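The Wide Hand

The fault came in the night, when I was the only technician on the second floor of Vernance. I was eating rice from a box. The screen in front of me changed from green to yellow, and a line of text said that the hand at table 5 did not close.

I should explain my job. In Munport there are many small companies which teach machines to pick up things. Ours is one of them. In the day, people put objects on the tables and the machines learn. In the night the machines repeat what they have learned, and one person sits and watches the numbers. That September I was this person.

The target for the night was 1,470 grasps. We were at 1,000 when the yellow line came. I finished my rice first. I am ashamed of it now, but a hand that stays open is the most harmless fault that we have. An open hand drops things. A closed hand can break them, and once, in the old building, it broke the finger of a man.

I opened the last picture that the hand had sent from table 5.

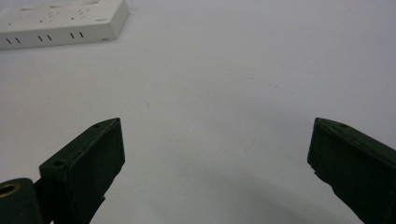 Table 5, the last picture before the stop.

I looked at it for a long time. The two green fingers stood apart and there was nothing between them. I could see the power strip in its corner, the white table, the brass ring inside the mount. Everything was in its place and I could find no reason to worry. On the log, the motor said that it was pushing with 80 percent of its force. It was pushing, and the fingers did not come together.

The manual from Drerkow is clear. Before you touch the hand, you press the red button and you turn the key, and you put the key in your pocket. My mother taught me to cross the street in the same way, with the same number of steps, and I have always done both things correctly. But that night I had done it many times already for small things. The key was stiff and hurt my thumb. I pressed the button and I left the key where it was.

I went down on my knees beside table 5 and put my hand between the fingers. I wanted to feel if something was stuck in the rail. The plastic was warm. I pushed the left finger a little with my knuckle, and I heard a click inside, very small, like a spoon that touches a cup.

Then I took my hand away. I cannot say why. Perhaps I wanted to scratch my nose. The fingers closed behind it with a sound I had never heard from them, because they had never closed on nothing at such a speed. The red button was down. I looked at it, and it was down, and the fingers were shut.

I sat on the floor until the heating came on.

In the morning Bashir sent a man with a gray case. Bashir is the firm that repairs our buttons and our wires. He took the button apart on a piece of newspaper and showed me that one contact inside had melted to the other. It could go down and up for years, he said, and the light would change each time, and it would stop nothing. He asked me if I had used the key.

I said yes.

He wrote it on his form. He had good handwriting, and I watched him write the whole word. After that he asked me to sign, and I signed with my right hand, which was a perfectly normal hand with five fingers.

They put in a new button the same day, and at night table 5 began again from 1,001. I turned the key before I cleaned it. I turned it also when I only walked past. My thumb became sore, and later the skin there became hard, and it is still hard now, in another city, where I sell shoes.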